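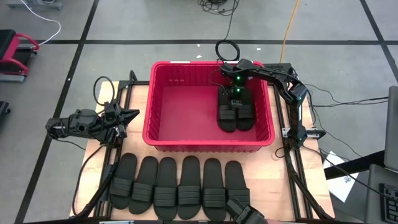 Sandals, a red bin and the arms of the Prultley bench during a sorting task.

Why we should report the whole episode
Opinion
Morfudd Meredith
August 21, 2020

Research groups that teach robots to handle everyday goods have settled on a convenient measure of progress. A trial is either a success or a failure, and the share of successes is printed in a table. It is the contention of this essay that the measure has outlived its use for tasks with many steps, and that funders and reviewers should ask for something better.

The case I have in mind is the footwear study carried out at Prultley, in which the Fekudton control method was applied to the movement of slide sandals between a bin and the front edge of a wooden platform. Sandals are a sensible choice of object. They have an open heel, a flat footbed and a strap that offers a grip from several directions, and a policy which learns to grasp one by the strap may still set it down facing the wrong way. A black sandal lying against its twin in a red bin also gives the vision system a fair test, for although the pair stands out well from the bin, the two shoes do not stand out well from each other.

The Prultley group trained its policy on 3000 demonstrations, each recorded by a person guiding the arms. It then repeated the training with 2000 of them, chosen by a simple rule: any demonstration in which the operator paused for a long time or made a second attempt at a grasp was removed. The smaller set gave the higher success rate. The finding has since been quoted, in my view too freely, as proof that clean data is to be preferred to plentiful data.

I do not dispute the result. I dispute what has been made of it. The policy trained on the smaller set completed more trials, but when it missed a grasp it seldom recovered. It closed its fingers on nothing, carried nothing to the platform, opened them and went back for the next shoe. The policy trained on the full set missed more often and recovered more often, having been shown how. Neither fact appears in the main table. Both are to be found in the appendix, where the group, to its credit, printed its notes on every failed trial.

A reader who wishes to put such a system to work needs the appendix more than the table. In a warehouse a robot which fails and stops can be attended to. One which fails and carries on as though all were well leaves an error for someone else to find, perhaps much later. Our present way of scoring treats the two as equal.

Tiwari, the scoring sheet now used at Grunthorpe, offers a modest way forward. It divides an episode into 11 stages, from the first approach to the final release, and asks the assessor to record at which stage the attempt went wrong and whether the system responded. Critics have said that the sheet is slow to complete and that two assessors may differ over where one stage ends and another begins. Both complaints are fair. The Grunthorpe staff have answered the second by having each episode marked twice and publishing the disagreements, and I should like to see that practice adopted more widely. The first complaint I find harder to accept from groups which have already spent months collecting demonstrations.

There is also the matter of the starting position. In the Prultley trials the bin was returned to the same place each time, and the shoes in the row were laid with their toes pointing the same way. This is proper for a first study. It should nevertheless be stated beside the success rate, and a second figure given for trials in which the bin has been moved or a shoe turned round. The group has said that such trials will begin in January. I hope that they will be scored by stage, and that the weaker figures will be given the same space as the strong ones.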